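Setting Up a Bowl Handling Station and Reassigning the Work Around It

Reading time: 4 minutes
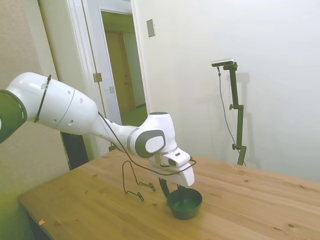

Arm over the table with the gripper pointing down at the bowl. Display stand at left, depth camera on its pole behind.

This guide covers a single-arm station for moving small tableware from a table to a packing tray. It is written for shop leads at Novow and for the people who will work beside the arm. It assumes the arm is already bolted down and has passed its electrical check. Times and job splits come from the Ullero packing room, which has used the procedure since July.

Before you start

You need the station login, a 4 mm hex key, a soft cloth, two reusable cable ties and one sample of each item to be handled. Clear the table of anything that is not part of the job. Post the shift sheet where the operator can read it without crossing the work area.

Step 1. Set the camera

Loosen the clamps on the camera stand and raise the camera until the preview shows the whole pick area. Tighten the clamps by hand. Do not hang anything on the stand, including the shift sheet. A small shift in camera angle moves every pick point.

Dark glazes return weak depth readings. If the preview shows holes inside a bowl, lower the exposure one step at a time and recheck. Should the holes remain, switch the item to rim mode, in which the software looks for the rim and ignores the interior.

Step 2. Route the cable

Move the arm by hand through its full reach with the motors off. Watch the cable at the wrist. It needs enough slack to let the wrist turn, but a loop that hangs low can catch on a rim and drag the item. Tie the cable to the upper link and take up slack there first. Repeat the full reach after every change.

Step 3. Teach the pick

Place the sample bowl in the pick area. Bring the gripper down in slow mode with one finger inside the rim and one outside. Stop before contact and save the approach point. Close the gripper at the lowest force setting, lift by one hand width and hold. If the bowl slips, raise the force one step and try again.

Save the pick under the item number. Novow bowls run from 1666 upward and the Fontes plates begin at 3233. Do not save under a nickname. The packing list reads numbers only, and an unnamed pick stops the line at the next changeover.

Step 4. Mark the fixed objects

Display stands and trays that stay on the table must be entered as keep-out zones. Draw each zone slightly larger than the object. Wire stands are thin and the camera can miss them, so enter them by hand even when the preview looks correct.

Step 5. Run the first batch

Run four items in slow mode with the operator at the stop button. Inspect each rim with a fingertip and wipe it with the cloth. If all four are clean, go to normal speed. A chip at any point means returning to Step 3.

What changes for the packers

Before the station, two packers lifted, checked, wrapped and boxed. The arm takes the lift. The check stays with a person – the cameras locate a bowl but do not judge a glaze. Wrapping and boxing are also unchanged.

The new task is tending. The tender loads the table, watches the first picks after a changeover and clears faults. It involves less lifting and more standing still, and packers at Ullero reported stiffness in the lower back during the first weeks. Rotate tending and wrapping every two hours. Provide a stool that can be left quickly.

Pace needs a rule of its own. In early runs the wrapping bench filled up and packers skipped the rim check to keep level with the arm. Yurii Moroz, the shift lead, moved the pause control to the wrapping bench. Whoever is wrapping now sets the pace. Use of the pause is not logged against a name, and shop leads should leave that setting as it is.

Training takes one shift per person. Every packer learns Steps 1 to 4, including those who do not plan to tend. Where only one person can teach a pick, that person gets called in on days off – this happened at the Zoltport site and was the most common complaint there. Pay grade for tending is handled in the site agreement and should be settled before the first batch.

Common faults

Gripper closes on air: the camera has moved. Redo Step 1, then confirm one saved pick.

Bowl turns during the lift: the fingers are off center on the rim. Adjust the approach point and leave the force alone.

Arm stops over the table with no message: check the keep-out zones for one drawn across the approach path.

Wrist stops short of its angle: the cable is too tight. Return to Step 2.

Contact: Novow Station Support, packing room desk | © Novow. All rights reserved. | Back to top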